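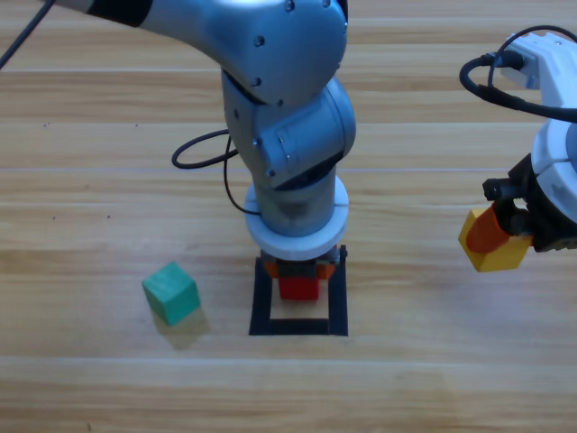

Red block at the black square, green cube off to the left on the planks.

How to Mark a Square on a Wooden Tabletop for Block Sorting

A black square on the table gives a sorting or stacking activity a clear place to aim for. It takes one roll of tape and a few minutes, and it comes up again when you want the table back.

What you need

Black tape, matte if you can get it
A ruler and a pencil
A sharp craft knife or scissors
A damp cloth and a dry cloth
Small blocks in different colors

Step 1. Clean the table
Wipe with the damp cloth, then dry the wood fully. Pay attention to the seams between planks, where crumbs and old wax collect. Tape laid over wax lifts within a day.

Step 2. Pick the spot
Leave room on every side for the blocks that are waiting their turn. If your tabletop has long planks, set one side of the square parallel to the grain. A square that sits slightly crooked to the boards will bother you every time you use it.

Step 3. Mark the corners
Draw light pencil dots for a square 140 mm on each outside edge. Measure both diagonals. If they match, the corners are true. If they don't, move one dot and measure again.

Step 4. Lay the tape
Run each strip a little past the corner dots and press it down from the middle outward. Keep the border fairly thick so it reads well from across the table. Leave the center as bare wood. Overlap the strips at the corners, then trim. Cut lightly so the knife does not score the table.

Step 5. Try it with the blocks
Put one block in the center and start the others outside the border. Red and green both show up well on light wood. Decide now what counts as inside: the whole block within the border, or any part of it touching. Faith Masanja, who tested this layout with us, uses the first rule for older kids and the second for beginners.

Taking it up
Peel slowly, pulling the tape back flat over itself. Rub off any residue with a little vegetable oil on a cloth, then wipe with soapy water and dry.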